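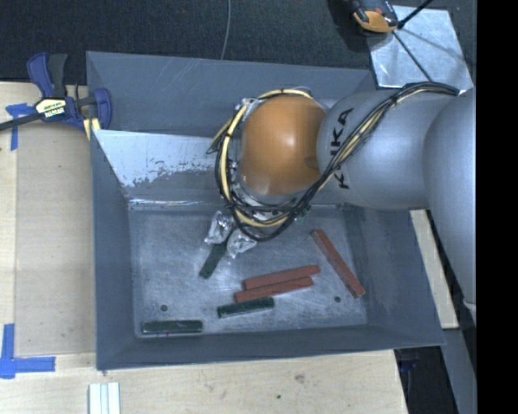 Step 2. Budget the cell around the arm

Price the parts that touch the bin before the arm itself. For a KUKA cell picking long, narrow blocks from a metal bin, enter these lines:

Spare finger wrap — 7 sets
Bar clamps for the bin — 2
Cable ties and dress pack — 646
Gripper, Clorkel quote — 2715

All prices in dollars. Leave freight blank until Jileo confirms. Send the sheet to Analyn Espiritu by Wednesday.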